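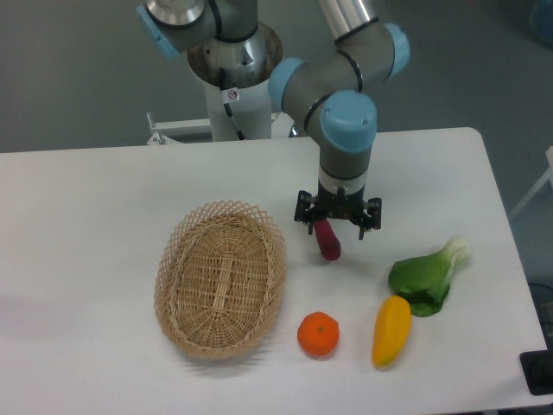 A reader over in Rernelstead wrote to ask why I keep blaming the gripper when everybody knows it's always the arm, and said that if I'd just turn the speed down and leave it alone, the stops would go away on their own.

Well, I did turn the speed down! First thing I tried, back in March, and the only change was that I got to wait longer between faults. So no, I don't think it's the arm. I wanted it to be the arm, if I'm being fair, since the arm is under a service plan and the gripper is not.

Home | Bench Notes | Galleries | Fault Log | Contact

Print this page | E-mail this page

Picking Up the Purple Thing: a gallery of one very annoying fault

For anyone who missed the earlier posts: I look after a small pick-and-place setup that we call Hatum (it was the name on the project folder and it stuck). The job is about as simple as these jobs get. There's an arm, a white table, an oval basket and a handful of produce, and the arm is supposed to put the produce in the basket. Most days it does. Then, every so often, it picks something up, starts to carry it, and stops dead in the air with a "grip lost" message on the screen while the thing is sitting right there between the fingers.

It stopped 11 times in a batch of 244 runs. That doesn't sound like much until you're the one who has to walk over and clear it each time, and until you find out what happens when you clear it wrong (I'll get to that, and it's the part I'd like people to read).

The dark red piece is the worst offender by a mile. It's the long rounded one, and it hangs down below the fingertips when it's picked. The orange almost never causes trouble. The bok choy is floppy to plan for but it carries fine. I spent a good while thinking that shape was the whole story, and I tried gripping it higher, then lower, then with more force, then with so much force that I felt a little bad about it. None of that moved the number.

What finally made me suspicious was the timing. The message came up most often just after the lift, when the wrist was turning toward the basket, and hardly ever on the way down. If the grip was bad you'd expect it to show up the moment the weight came off the table, 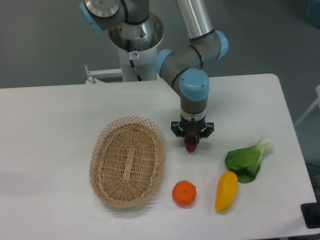

and it just didn't. I'd get a perfectly good close, a perfectly good lift, and then the complaint would arrive later, on the turn. A slipping object doesn't wait for the wrist to rotate. A bad connection does.

So I got out the log and lined up the fault times against the joint positions, which I should have done weeks before instead of fiddling with force settings. Every one of those stops had a gap in the messages from the gripper right before it. The controller waits 200 milliseconds to hear back, and if it hears nothing it decides the object is gone. It never had any proof of a drop. It had silence, and it filled in the rest.

I'd been reading "grip lost" as "I dropped it" when what it meant was "I haven't heard from the gripper." Those ought to be two separate messages, and I've written to Jurkent (they make the gripper firmware) to say so. No reply yet, but I'm an optimist.

Next one is the same pick again, dark red piece up, basket still empty, with the little blue light on the front of the gripper. I used to look at that light and feel reassured. Don't! On ours it only tells you there's power. It will glow away happily while the data line is doing nothing at all, and I lost a whole afternoon to trusting it. 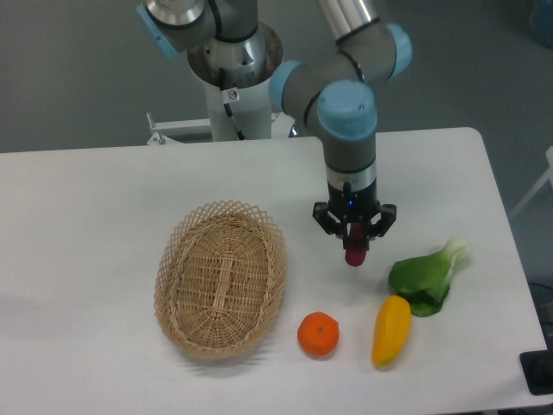 Can you just raise the timeout and carry on?

You can, and the stops will mostly disappear, but then a real drop takes longer to catch and the arm keeps moving the whole time. I'd leave it where it is and fix the wiring.

The wiring was the answer, by the way. The connector at the tool end had worked a little loose, and when the wrist turned far enough the cable pulled on it. You couldn't see anything wrong. You could feel it, barely, if you powered down and wiggled the plug (power down first, please, I'm begging you). I reseated it, gave the cable more slack and tied it back properly, and I swapped the plug for one that locks. I got the locking one from Potgieter, who also sent me the wrong length the first time, but they were very nice about it.

Now for the safety part. When the arm stops with something in its fingers, there are 2 ways to clear it on our setup. One resumes the program. The other restarts the gripper, and when our gripper restarts it opens all the way, right then, without asking. I had my hand under it. A toy vegetable landed on my knuckles and I laughed, and then I thought about the metal parts we're planning to run on the same table later and stopped laughing pretty fast.

Last of the set, seen from a bit closer in, with the wrist straight down and the red piece between the fingers. If you ever find your own arm parked like that with a fault on the screen, keep your hands out from underneath until you know which button you're about to press.
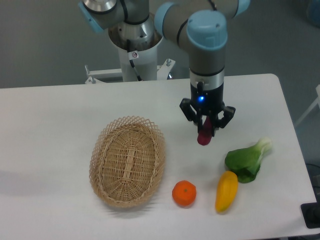

What I do now when it stops

Look at the log before touching anything. If the last message from the gripper is missing, treat it as a cable problem until you've ruled that out.

Put the basket or a folded towel under whatever is being held. Use a stick to slide it in if you have to. I use a yardstick.

Resume if you can. Only restart the gripper when everyone is back from the table, and say it out loud before you press it, even if you're alone and feel silly.

After a restart, run one slow pick with nothing else going on. I do it with the orange, which behaves.

I've also put a strip of tape over the restart button on the screen, so I have to peel it off to use it. Ugly, but it slows me down by exactly the right amount.

I haven't run another full batch with the new plug yet. I'll add the count to the fault log page when I have it.

Get new galleries by e-mail! Enter your address to join the newsletter. You can unsubscribe at any time.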